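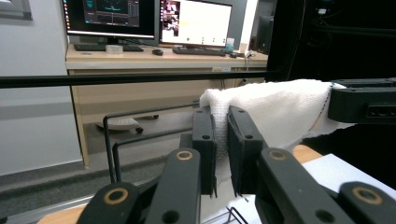 Section 4: Drying Towels and Other Heavy Cottons

This section covers towels, bath mats and robes in the Plukside heat pump dryer. For shirts, sheets and mixed loads, see Section 3.

Before you start

Spin the load in the washer at the highest speed the care label allows. Towels that come out of the washer dripping must be spun again before they go in the dryer.

Caution: Do not dry items that have been cleaned with solvents or that have cooking oil, wax or hair treatment products on them. Wash them in hot water with extra detergent first. If the smell remains, hang them outdoors.

Drying a load

1. Pull the lint screen straight up and clean it. Push it back until it clicks.
2. Check that the water tank is empty. If you have fitted the drain hose (Section 2), skip this step.
3. Shake out each towel and place it in the drum. Fill the drum no more than two-thirds full.
4. Close the door firmly.
5. Turn the dial to TOWELS. The display shows a time of 133 minutes.
6. Press DRYNESS to choose Damp, Normal or Extra. The setting you used last is kept.
7. Press and hold START until you hear a tone.

Note: The time shown is for a full load on Normal. The sensor checks the load during the cycle, so the display may jump forward or back. A small load can finish in 77 minutes.

Adding or removing an item

Press PAUSE and wait for the drum to stop before you open the door. Press START again to go on. If the door stays open longer than five minutes, the cycle is canceled and you will need to set it again.

At the end of the cycle

The drum turns now and then for up to an hour to keep creases down. You can open the door at any time during this period. Fold towels once they have cooled.

Caution: Never stop the dryer before the cool-down stage unless you take everything out right away and spread it out.

If towels come out stiff or still damp

Use less detergent in the next wash and leave out fabric softener. Rinse the lint screen under the tap and let it dry fully. If code F4 shows, the moisture sensor needs wiping. Use a soft cloth and white vinegar on the two metal strips inside the door opening, then run the cycle again.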